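Lultaso Mini Drawer Unit, three drawers, white and smoky gray
Price paid: 532 rupees at Evus

I wanted a small unit for the desk, for the things that always go missing: paper clips, spare keys, SIM pins, stamps. I read 76 buyer ratings before I ordered, and they did not agree on much.
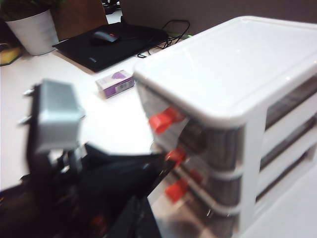 Hemant Joshi

First, the look. The casing is white and the top is glossy, with a raised rim around it. I like this rim, as a pen put on the top does not roll to the floor. The gloss I like less. It shows each fingerprint, and I wipe it every Sunday.

The drawers are smoky gray and you can see through them, but only a little. You know that something is inside, and you must still open it to know what. The small red handles are easy to find with the eye, even in the evening.

The movement is good for this price. My bottom drawer was stiff in the first days - now it is the same as the others. The unit is light, so when I pull quickly the whole thing comes with me. I put coins in the bottom drawer and it helped a little.

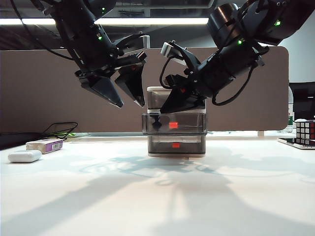 One reader wrote to me that hers slides on a smooth table also with the drawers full, and that she put four rubber dots under it. I have since done the same, and I can open a drawer with one hand.

I had a Momivton unit before this one. It was deeper, but its drawers fell out if you pulled too far. I would buy the Lultaso again, for small things only.
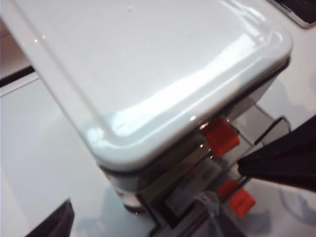
The glossy white top, with its rounded corners and raised rim.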